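뉴스룸 > 보도자료 > 자동화

모마닉, 로봇팔 작업 시뮬레이션 키트 ‘하케로’ 출시

2024. 12. 11. | 모마닉 홍보팀
공유 9 댓글 4

로봇 소프트웨어 기업 모마닉은 로봇팔 작업을 가상 환경에서 미리 설계하고 점검하는 시뮬레이션 키트 ‘하케로’를 출시한다고 밝혔다. 실제 장비를 들여놓기 전에 작업대 배치와 그리퍼 접근 경로를 확인하려는 중소 제조사와 교육기관이 주요 대상이다.

하케로는 작업대, 받침대, 상자 등 기본 모델과 다관절 로봇팔 모델을 함께 제공한다. 사용자는 물체의 위치와 각도를 바꿔 가며 같은 작업을 반복 실행할 수 있고, 실행마다 관절값과 그리퍼 위치가 기록된다. 기본 구성에 포함된 작업 시나리오는 951개이며, 상자 다루기와 부품 옮기기, 정렬 등 5개 분야로 나뉜다.

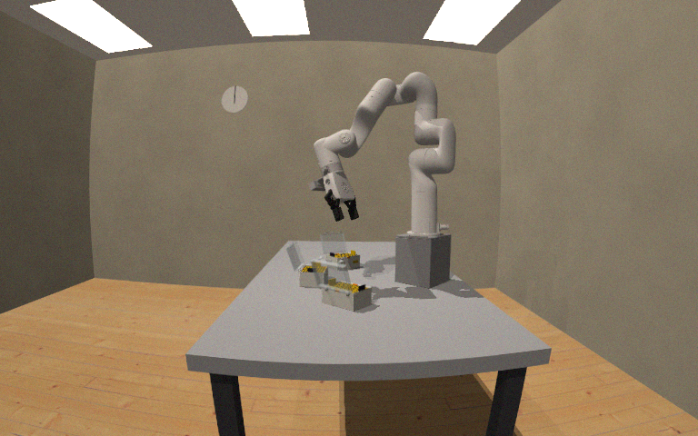
하케로 상자 작업 시나리오의 실행 화면. 상자 세 개가 작업대에 놓여 있다.

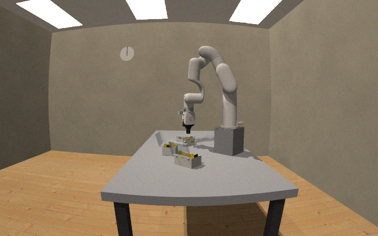
지난 7월부터 시험판을 써 온 플라크스테드의 리나 아부 하무르는 배치를 바꿀 때마다 현장 장비를 멈추던 일이 줄었다고 전했다. 그는 “처음 설정하는 데는 시간이 걸렸고 한글 설명서도 더 보강돼야 하지만, 경로 점검만큼은 시험판으로도 충분했다”고 말했다.

모마닉은 시험판에서 나온 의견을 반영해 초기 설정 절차를 4단계로 줄였다. 설명서 개정판은 정식판 구매자에게 무상으로 배포한다.

국내 공급과 기술 지원은 마타르가 맡는다. 라이선스는 연 단위이며 교육기관에는 별도 요금이 적용된다. 시험판에서 만든 작업 파일은 정식판에서 그대로 열 수 있다. 견적과 시연 신청은 마타르 영업팀에서 받는다.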